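Ukix abre em março a segunda loja Tender, só de loiça e arrumação

COMUNICADO – para divulgação imediata

A Ukix abre em março a segunda loja Tender, no rés-do-chão do antigo armazém Ivanov. 45 metros de montra, entrada pela rua Lamham, portas às 10h. Canecas, tabuleiros, cestos, ganchos. Tudo para cozinha pequena.
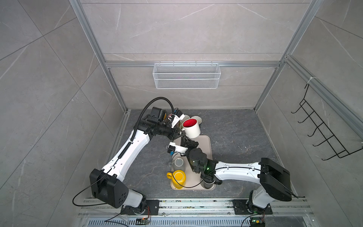 Chávena branca com interior vermelho e tabuleiro bege.

A nova coleção chega com 100 referências – cores claras, asas largas, preços desde 6 euros. Parte vem de oficinas da região, com tiragens curtas. Quando acaba, acaba. A primeira loja fechou o ano com 2576 encomendas e a equipa cresce agora para responder á procura.

Trocas em qualquer das lojas, com talão.

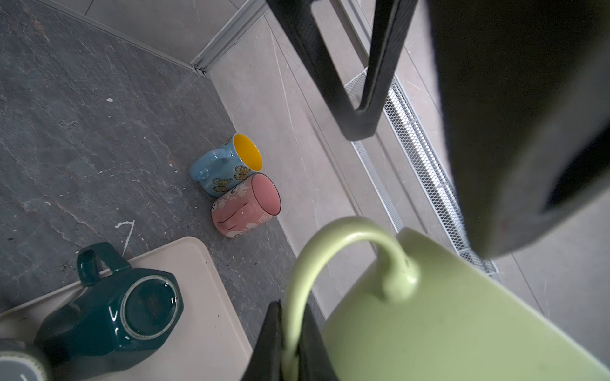
Posso comprar canecas avulso?
Todas as canecas se vendem à unidade, e quem levar seis tem desconto na caixa.

Na semana de abertura, horário alargado até às 21h. Sábado há oficina de pintura em cerâmica, inscrição ao balcão, lugares limitados. Material incluido. As peças vão ao forno e levantam-se na loja quinze dias depois.
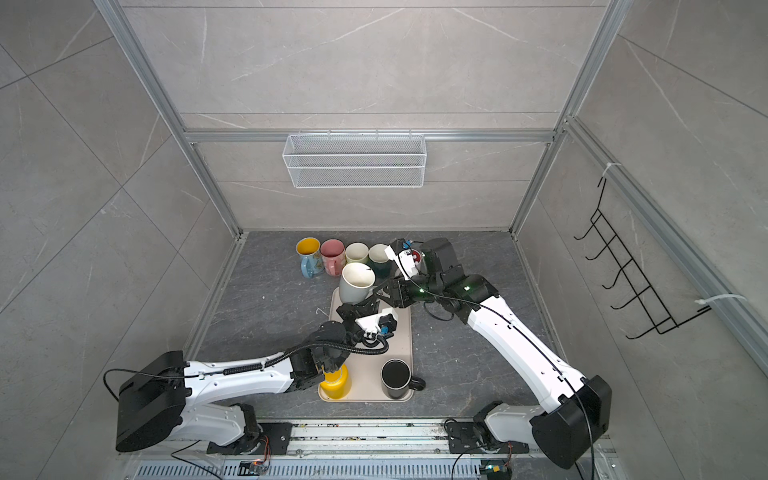 Contactos e informações

Pedidos de imprensa, entrevistas e visitas antes da abertura: gabinete de comunicação da Ukix, dias úteis até às 18h. Catálogo em papel disponível nas duas lojas Tender.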